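Packing cubes or just fold everything on the bed?

myrtle_o
Everybody keeps telling me to buy the Jolside cubes for a four-night trip. I've done 26 trips out of the same Rellis carry-on with no cubes at all, and I can't see what a zippered bag does that folding doesn't. Somebody sell me on it.
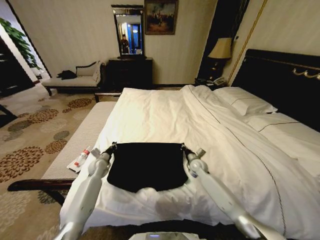

Cubes are one more thing to pack, if you ask me. I fold on the hotel bed, on top of the duvet, and that's plenty of room. Dark clothes show up well against white bedding, so a black piece laid out square like the one there is easy to fold straight. The one left crumpled on the settee is what happens to me by day two, cubes or no cubes.

harvey_mck
You'll change your mind the first time you have to find socks at midnight. And rolling beats folding anyway.

myrtle_o
Rolling gives me creases in different places, that's all. Who tested this? The people selling cubes?

cosmin_h
I'm with Myrtle on cubes but not on the bed. A duvet is soft, and you end up folding the wrinkles in. Use the top of the dresser. Also, where do your pillows go? They're always in the way.

myrtle_o
Up by the headboard, where they started.
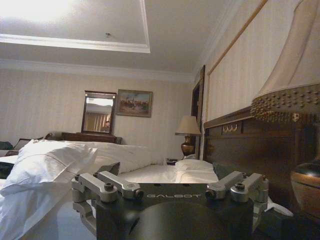 White pillows on the bed, dark wood headboard behind

cosmin_h
Three of them — and one is folded over. I'd still put them on a chair.

yaryna_n
I bought the Condori set in January and it does keep shirts flat. It doesn't save space, whatever the label says. My bag closed the same with it and without it.

harvey_mck
Then you overfilled them.

yaryna_n
I followed the leaflet. Maybe the leaflet is wrong?

myrtle_o
So far I've heard "flat shirts" and "socks at midnight." Keeping my money for now.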